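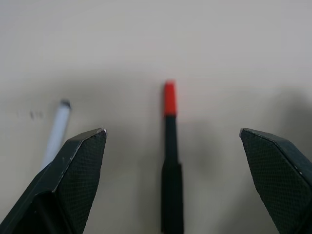
black pen, standing up

Birkness Stationery Board > Pens > General

lekik_fan
07/10/2025
Settle something for me. My office switched everybody to blue because a manager read that blue proves a signature is original. I have signed in black for 18 years and no one has accused me of being a photocopy. Am I supposed to care?

marginwalker
Yes. Blue stands out on a page of black type and you can find the signature without squinting. Black is for people who want their paperwork to look finished before they've read it.

lekik_fan
I do want that.

Inkwell74
Black scans better. I process intake forms all day and the pale blue ones come through like a rumor. Dark blue is fine. Nobody buys dark blue, they buy the 40-pack of whatever is cheapest.

marginwalker
What scanner is this, a potato? Ours reads blue without any trouble.

Inkwell74
It's a Kinau and it was here before me. It will be here after me.

Şükran Taşdemir
I worked the front counter at a notary's office in Lapiņa for years. We took both. What we didn't take was gel ink that smeared under the stamp, or pencil, which people tried more than you'd think. Ask whoever is receiving the document and use what they ask for.

marginwalker
Reasonable, but I still say blue.

lekik_fan
So I can keep my black pens?

Inkwell74
Keep 2 at your desk and hide the rest. Office pens walk.

marginwalker
The blue ones walk less, for the record. Nobody wants them.

lekik_fan
That was my point in the first post.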